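Burger Night, the Lazy Way
By Alaric Villanueva
May
2 min read
Print | E-mail this

So I've been threatening to do a proper build-your-own burger night all spring, and last night we finally got to it. Dinner was supposed to be at 6. It was not at 6.

The patties were the easy part. I used the Wulitz grind from the place on Van Dusen, salted them right before they hit the pan and otherwise left them alone (I used to fuss and flip and press, and they always came out like hockey pucks). Buns were plain white ones, toasted for 40 seconds, cut side down. I know people swear by brioche but it's too sweet for me, and it falls apart the second any sauce gets near it.

What I really want to talk about is the cabbage! I've been a lettuce-only guy my whole life - shredded iceberg, end of story - and then I had a burger with raw purple cabbage on it at Grillent and couldn't stop thinking about it. It stays crunchy. It doesn't go limp under a hot patty like lettuce does. A squeeze of lime and a pinch of salt if you have 9 minutes to let it sit, and if you don't, just pile it on plain.

I still put out both, side by side in one clear container, so the holdouts can have their green stuff. Bun goes down first, crumb side up, then sauce, then a fistful of whichever.

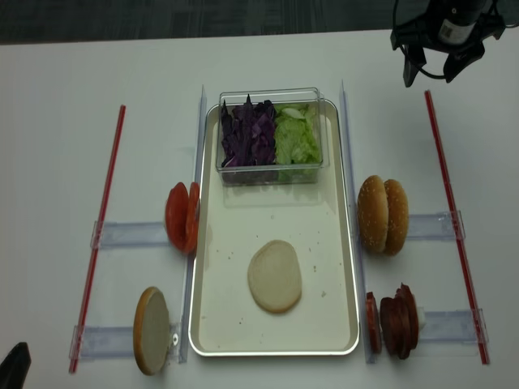 Nithin Thevar wrote in to say that I've got the order backwards and the cabbage belongs on top of the patty, with the sauce under the lid, or the bottom bun gets soggy before you're halfway through. He also thinks three pickles is the legal minimum. I'm with him on the pickles. On the cabbage I'm going to need another burger night - probably two.

Next up is the slaw I keep promising.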